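Couples wanted for our Skuduslow wedding stories series
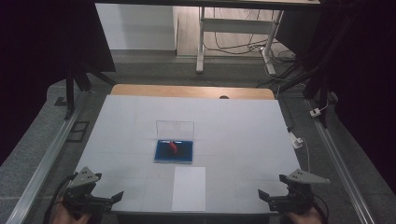
A blue box with a clear lid, open on the table.

Hello! I'm Sumathi Kurian and I run the love stories pages at Mornness, where we've now published 108 tales of how people met, fell for each other and got round to saying yes. I'm looking for 8 new couples for the next batch and I'd love one of them to be you.

You should be getting married in or near Skuduslow or Stalthorpe, or have done it since April. Big do, tiny do, registry office and chips — all fine by me. Second marriages very welcome (mine is one!).

What I'd need from you: two chats on the phone, one together and one apart, so I get both versions of the first date. They always differ, and I print both. Then a handful of photos you're happy to share, plus the name of whoever made the dress, suit or cake so I can give them a mention. You'll read the whole piece before it goes up and can cross out anything you like, mums included.

There's no fee, I'm afraid, but every couple gets a printed copy of their story from Pap, who do our keepsake books, and a second one for the grandparents.

To put yourselves forward, write me 256 words or fewer on how you met and send it to the Mornness love stories inbox by 22 May 2021. Please check your other half knows you're entering — I had a very awkward phone call last year.

Sumathi x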